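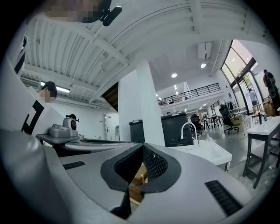

Heating and light in the new unit, part two

The lease on the Clellmont unit started in January, and I have now had most of a year to find out how a white room with a ribbed ceiling behaves. Part one dealt with the floor. The rest of the room follows, with the numbers I have.

The ceiling is corrugated sheet painted white, with the beams left exposed. It reflects light well and sound very well. Two people talking by the pillar can be understood at the back wall. Jinfeng Qian lent me a sound meter, and with the air conditioning on low and the fan off I got 41 dB at desk height. With three conversations going it reads 59. The white paint does nothing for this. I priced acoustic baffles from Kinoshita and have put off the order until I know where the desks will end up.

Lighting is a mix of linear fluorescent fixtures and round recessed lights. The two do not match in color temperature. The fluorescents are cooler, and the difference shows on a white column, where one face looks faintly blue and the next one faintly yellow. Urmas Sepp suggested replacing the recessed lamps first. They are the cheaper half of the problem, so I agreed.

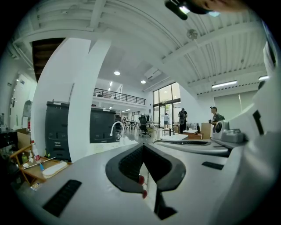 Daylight comes in through the glass at the back right. By midafternoon in winter it is too weak to work by at the tables, and the fluorescents stay on all day. In summer I could leave them off until late morning.

The air-conditioning unit is mounted low near the back wall, well under the ceiling. For cooling this is acceptable. For heating, the warm air goes up past the mezzanine railing and stays there. I taped one thermometer to the railing and another to a table leg below, and the upper one read 9 degrees (F) higher after two hours. The wall fan closes part of the gap when it runs on its lowest speed. On the middle speed it moves paper.

The space under the stairs is the part I have not solved. The underside is dark and slopes down beside the columns, so a standard shelf wastes the top corner. Nayeli Ledesma drew a stepped unit with 3 bays, the tallest next to the column. My objection is that the deepest bay would be hard to reach without kneeling. We are still trading sketches.

The gray bins stay near the pillar for now. I tried them by the doorway for a week and people kept walking around them.

Next on the list is a timer for the fan, then the recessed lamps. I will post the lamp readings when I have a full set, taken at the same table with the blinds question left out of it.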